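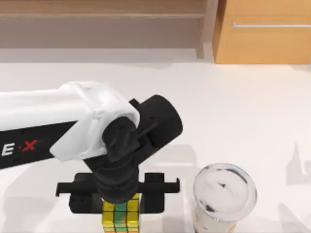 Figura 7.1. Braço robótico sobre uma bancada clara (imagem gerada por computador).

CAPÍTULO 7
Mudar de carreira a meio da vida ativa

Objetivos do capítulo
No final deste capítulo, o leitor deverá ser capaz de:
distinguir mudança de função, mudança de setor e mudança de profissão;
elaborar um inventário de competências a partir de tarefas realizadas;
calcular a reserva financeira necessária para um período de transição;
ler um anúncio de emprego separando requisitos obrigatórios de preferências;
preparar uma conversa exploratória com um profissional da área de destino.

7.1 Introdução

No capítulo anterior estudou-se a entrada no mercado de trabalho de quem acaba a formação inicial. O presente capítulo trata de outra situação: a de pessoas que trabalham há dez, vinte ou mais anos e que pretendem, ou precisam de, fazer outra coisa. As técnicas de procura de emprego são em parte as mesmas, mas o ponto de partida é diferente. Quem muda a meio da vida ativa tem um salário de referência, encargos fixos, hábitos de trabalho consolidados e um currículo que conta uma história noutra direção.

Os motivos da mudança variam. Há quem saia porque a empresa encerrou ou reduziu pessoal, quem deixe de poder exercer a profissão por razões de saúde e quem decida sair por vontade própria. A distinção tem consequências práticas. Na saída involuntária há prazos a cumprir junto dos serviços de emprego e, em muitos casos, uma compensação a negociar. Na saída voluntária existe mais tempo para preparar o passo, e esse tempo deve ser usado antes de entregar a carta de demissão.

7.2 Três tipos de mudança

Convém separar três situações que na linguagem corrente recebem todas o nome de «mudar de carreira».

Mudança de função. A pessoa fica no mesmo setor, por vezes na mesma empresa, e passa a desempenhar outro papel. Um operador de armazém que passa para o planeamento de encomendas está neste caso. O conhecimento do setor mantém o seu valor e a perda salarial, quando existe, costuma ser pequena.

Mudança de setor. A função mantém-se e muda o ramo de atividade. Uma técnica de contabilidade que sai de uma construtora para uma clínica continua a fazer contabilidade, mas terá de aprender regras e vocabulário novos.

Mudança de profissão. Mudam a função e o setor. É a situação mais exigente e a que mais vezes obriga a formação certificada. O candidato concorre, pelo menos no início, com pessoas mais novas e com formação mais recente.

Muitas mudanças de profissão bem planeadas fazem-se em dois passos: primeiro a função, depois o setor, ou o inverso. O caminho é mais longo, mas permite manter rendimento durante quase todo o percurso.

7.3 O inventário de competências

O erro mais comum nesta fase é descrever a experiência através de títulos de cargos. Um título como «encarregado de turno» diz pouco a um recrutador de outro ramo. O inventário deve partir das tarefas, escritas com verbos e com quantidades sempre que possível.

Veja-se o caso da Braster, fabricante de componentes que encerrou uma das suas linhas. Um encarregado de turno dessa linha escreveu, na primeira versão do currículo, «responsável pela produção». Na versão revista escreveu: «elaboração das escalas de uma equipa de 50 pessoas; controlo de um stock de 400 referências; formação de novos operadores; redação dos relatórios de não conformidade». A segunda versão permitiu-lhe candidatar-se a lugares de logística e de qualidade, para os quais a primeira nada dizia.

Recomenda-se organizar o inventário em quatro colunas: tarefa, frequência, ferramentas ou normas utilizadas e prova disponível. A última coluna é a que mais vezes fica vazia. São provas os certificados, as avaliações de desempenho, os documentos produzidos (desde que não confidenciais) e as referências de antigas chefias.

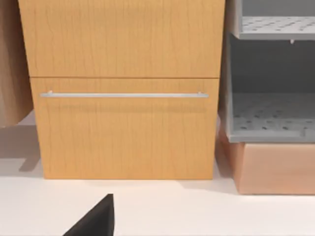 Figura 7.2. Gaveta em tom de bordo claro, com puxador horizontal prateado (imagem gerada por computador).

7.4 A reserva financeira

Antes de qualquer decisão, calcula-se quanto custa viver sem o salário atual. O cálculo faz-se em três operações.

Somam-se as despesas fixas mensais: habitação, alimentação, transportes, seguros, prestações e despesas escolares. Subtraem-se os rendimentos que se mantêm durante a transição, como o salário do cônjuge ou um subsídio. Multiplica-se a diferença pelo número de meses previsto, incluindo a formação e a procura de emprego.

Exemplo. Uma família tem um défice mensal de 750 euros durante a transição, prevista para 4 meses. A reserva mínima é de 3000 euros. A este valor devem juntar-se as propinas ou inscrições, o material e as deslocações para entrevistas. Se a reserva não existir, há três alternativas a ponderar: adiar a saída, procurar formação em horário pós-laboral ou negociar uma redução de horário com o empregador atual.

O prazo previsto deve ser revisto a meio do percurso. Quem se inscreve num curso que começa em setembro e sai do emprego em junho terá de contar também os meses de espera.

7.5 Ler um anúncio de emprego

A Urumora, empresa de serviços de manutenção, publicou um anúncio para técnico de apoio ao cliente com nove requisitos. Só três eram apresentados como obrigatórios: carta de condução, domínio escrito do português e disponibilidade para turnos. Os restantes vinham precedidos de «valoriza-se» ou «preferencialmente». Candidatos em reconversão tendem a ler a lista inteira como obrigatória e a excluir-se.

A leitura deve fazer-se com dois marcadores. Com o primeiro assinalam-se os requisitos obrigatórios; com o segundo, as preferências. A candidatura justifica-se quando todos os primeiros estão cumpridos, mesmo que falte parte dos segundos. Na carta de apresentação, cada requisito obrigatório deve ter resposta numa frase concreta, retirada do inventário da secção 7.3.

Termos a reter
Competência transferível; conversa exploratória; défice mensal de transição; mudança de função; mudança de profissão; mudança de setor; reserva mínima.

A secção 7.6 apresenta o guião da conversa exploratória, com base no programa de reconversão da Trinbridge. Antes de avançar, preencha as duas primeiras colunas do seu inventário com as tarefas da última semana de trabalho.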